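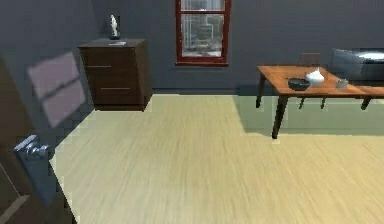 **Figure 6.1** One of the Flumden rooms, with the door partly open at the left and a clear stretch of floor between the chest of drawers and the table.

# Chapter 6: Watching a Demonstration

Sooner or later, anyone who works with robots gets invited to see one. The invitation may come from a firm that hopes you'll buy something, a lab that hopes you'll fund something, or a school that wants to fill its parking lot on open day. You will be given a badge and coffee. Then you will be shown a machine doing a job, and it will probably do the job well, and you'll drive home with a strong feeling about what you saw.

The first five chapters dealt with how mobile robots sense, plan and move. In this one we look at the person standing behind the rope. Watching a demonstration is a skill, and most of us are bad at it. We're good at spotting a failure, such as a dropped cup or an arm that stops halfway. We are much worse at noticing that the test was easy.

The chapter is built on a single visit, to the October open day held by Vasilakis at its building in Fustitville. Vasilakis makes the Trindotard, a wheeled base with one arm, sold for work inside homes and small offices. It also runs Flumden, the simulator in which the Trindotard's software is trained. Visitors were shown both. The author went as an ordinary guest, took notes, and asked questions until the staff began looking for somebody else to talk to.

## 6.1 What was on the program

The afternoon came in 2 parts. In the first, guests sat before a large screen and watched simulated rooms while a presenter talked over them. In the second, they walked down the hall and stood behind a rope while a real Trindotard opened a real door.

The brochure handed out at the desk said the door-opening software had been "proven in 1,000 homes." Read that again before going on. What picture did you get? Most guests, asked over coffee, said they took it to mean that families somewhere had these robots. The presenter was more careful. The homes were simulated. They were put together by a program from 138 room layouts, with the furniture, wall colors, floors and door hardware swapped in and out.

There is nothing shady about training in simulation. Chapter 4 gave the case for it, and the case is good: simulated doors don't wear out, simulated arms don't break, and you can run all night. The trouble lies in the word "homes," and in the word "proven," and in the distance between a brochure and the engineer who would never have written it.

So the first habit to build is a dull one. When you're given a number, ask what was counted. Ask how different one item was from the next. A thousand rooms that share a layout and differ in paint may teach a robot a great deal about paint.

## 6.2 Looking at the rooms

The screen session was the more useful half, though the guests liked it less. A simulated room holds still for you. You can ask the presenter to stop, and you can look at what the software was given to work with.

Take the room in Figure 6.1. It looks lived in at first glance. City buildings show through the window, there is a patch of window-shaped light on the wall, and a bowl and a vase sit on the table. Now look at it as a place to drive a robot. The middle of the floor is bare. There's no rug to catch a wheel, and nobody has left a bag behind the door. Many real rooms are like that for an hour after they've been cleaned.

Then think about the door. A door is hard for a robot because of things a picture can't give you. How stiff is the latch? Does the door drag on the floor? Will it swing back on its own when you let go? A simulator has to be told all of that, as numbers somebody typed in. When the author asked which numbers Flumden used for latch stiffness, the reply was "a realistic range." Asked where the range came from, the presenter said the team had tuned it until the robot's behavior looked right.

That is circular, and you should learn to hear it as circular. If the simulated door is adjusted until the robot handles it the way we expect, then the robot's success with that door tells us about our expectations. A range measured on real doors, with a spring scale and some patience, would be worth far more. It may well exist. It wasn't offered.

Rendering deserves a word too. Guests murmured about how real the rooms looked, and some of them did look good. Others showed rough, stair-stepped edges where one surface met another, as on the blond tabletop in the next view. A jagged edge is no scandal in itself. It matters only if the robot relies on edges to judge where a surface stops, and whether it does is a fair question to put to the people who built it. Polish on the screen can mislead in both directions: a handsome room may have poor physics under it, and an ugly one may have very good physics.
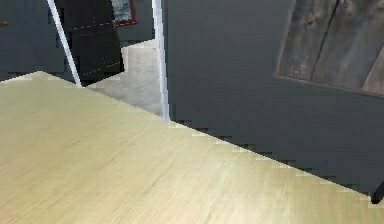
## 6.3 Looking at the robot

Down the hall, the Trindotard rolled up to a door, took hold of the lever, pressed it, and pushed through. People clapped. It did the same thing again for the next group, and by the end of the afternoon the author had stood through the routine 6 times. It worked each time.

What do six good runs tell us? Less than the clapping would suggest. The door was the same door. The robot began from the same strip of tape on the floor. The lights stayed as they were and the hallway was kept clear by a staff member with an outstretched arm. If a robot fails at a given door one time in ten, it will still get through six runs without a slip more often than not (work it out; the answer is a little over one half). A short streak can't tell a good machine from a fair one.

The author asked whether the robot could start from somewhere other than the tape. It could, the staff said, but there wasn't time today. Could a guest half close the door first? That was a safety matter. Could it try the door across the hall, the one to the supply closet? The closet door had a round knob, and knobs were "on the road map."

Each of those answers may have been true. Hosts have schedules, and insurance is real. Still, when you add them up, the guests saw one door from one starting point, and they left talking about doors in general. The firm didn't have to claim anything. The audience did the stretching for it.

It would also be a mistake to leave with the opposite conclusion. Some visitors, once they've noticed the tape on the floor, decide the whole thing is a fake. Nothing in Fustitville supported that. A staged demonstration of a working machine looks a lot like a staged demonstration of a poor one, and from behind the rope you usually can't say which you have seen. You need the failures for that: the logs, the doors it got stuck on, the runs where someone hit the red button.

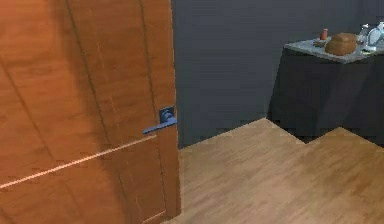

Ask for those, and watch how the request is received. A team that knows its machine will often be glad to talk about where it breaks, sometimes at greater length than you wanted. At Vasilakis, one engineer by the coffee table was quite open about doors that close themselves, which the Trindotard still handles badly. It was the best five minutes of the visit, and it wasn't on the program.

The same engineer was asked how the software did on simulated doors compared with real ones it had never met. There was a figure, but it was kept inside the company. Without it, the two halves of the afternoon don't connect. We had seen simulated rooms, and we had seen a robot open a door, and we were left to suppose that the first had led to the second.

## 6.4 Terms used in this chapter

**Demonstration.** A run arranged for an audience, under conditions picked by the host.

**Trial.** A run whose conditions and measure of success were written down beforehand, and whose result is kept whichever way it goes.

**Held-out door.** A door, real or simulated, that played no part in training or tuning.

**Transfer gap.** The drop in success, if any, when software trained in simulation is moved to a real machine.

## 6.5 Before you read on

Find a robot video put out by a company or lab and watch it twice. The first time, write down what you believe the robot can do. The second time, write down only what it did, in which place, and from what starting point. Keep both lists. Section 6.6 begins by comparing them, and you will want to have written the first one before you know what we're going to do with it.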